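1/ Okay, I've been putting this thread off since breakfast, but the Sarari news is out and my inbox is full of people asking what it means for our little theater here in Torkville, so get comfortable, because I'm going to take my time with it.

2/ For anyone who missed it: Sarari, the big desert adventure that was supposed to open in May, is now skipping its wide release. It'll play in 79 theaters for two weeks and then go straight to streaming. We are not one of the 79. I checked the list three times, and then my sister checked it for me.

3/ I know, I know, it's one movie. But we'd built most of our spring around it! The poster has been up in the lobby since January, and we had 266 tickets already sold for opening weekend, which for a house our size is a very big deal.

4/ First things first, the refunds. If you bought online, the money goes back to your card and you don't need to do a thing. If you paid cash at the window, bring your stub by any evening after 5 and we'll take care of you. If you've lost the stub, come anyway, we probably remember you.

5/ Now, why did this happen? The studio, Homitz, says the effects work ran long and they lost their spot on the summer calendar. I believe that's part of it. I also think they got nervous after their last two pictures opened soft, and a streaming deal looked like a nice warm blanket.

6/ And I do have some sympathy there. A big movie costs a fortune to advertise, and a bad first weekend follows everybody involved for years. I just wish they'd given it a month on real screens first – the trailer alone made our old speakers hum, and I can't picture it having the same effect on a tablet propped against the toaster.
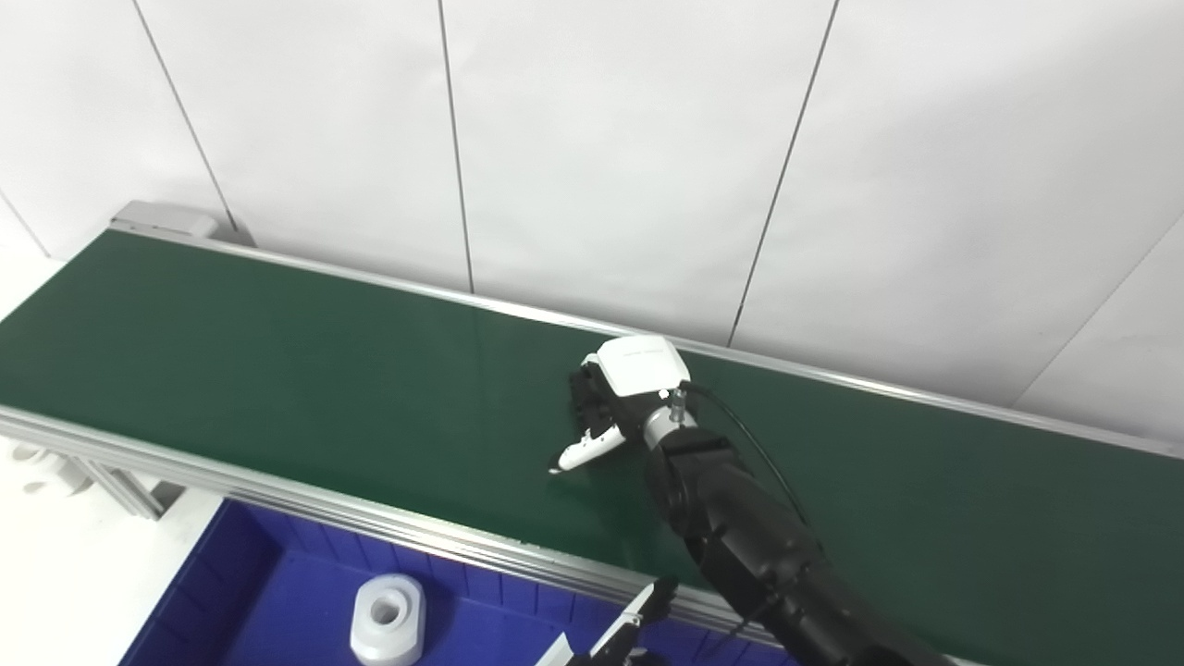
7/ So what goes in the empty slot? Najafi! It's a small family comedy about two brothers who inherit a wedding hall and can't agree on the curtains, and I laughed so hard at the screener that the dog left the room. It runs a bit under two hours and it's fine for kids of ten and up, I'd say.

8/ We'll have it for 17 days, evenings at 7, plus a matinee at 2 on weekends. Same prices as always. If you'd like to swap your Sarari ticket for a Najafi one instead of taking the refund, just tell us at the window and we'll throw in a small popcorn.

9/ A few of you asked whether we could beg for a print of Sarari later on. I've already written to Homitz, very politely, and pointed out that this page has just passed 1000 followers (hello, all of you, and thank you). I got an automatic reply. I'll write again next week, a touch less politely.

10/ Somebody also wanted to know if the desert costume night is still on. Yes! You've all made the costumes by now, and I've seen what a few of you are planning with bedsheets. We'll show an older adventure picture that evening, and I'm taking suggestions in the replies – please keep it to things made before 1990, those are the ones I can usually afford to book.

11/ I think that's everything, though I'll add to this if I hear back from the studio. Box office opens at 5 tonight, and the butter machine is fixed.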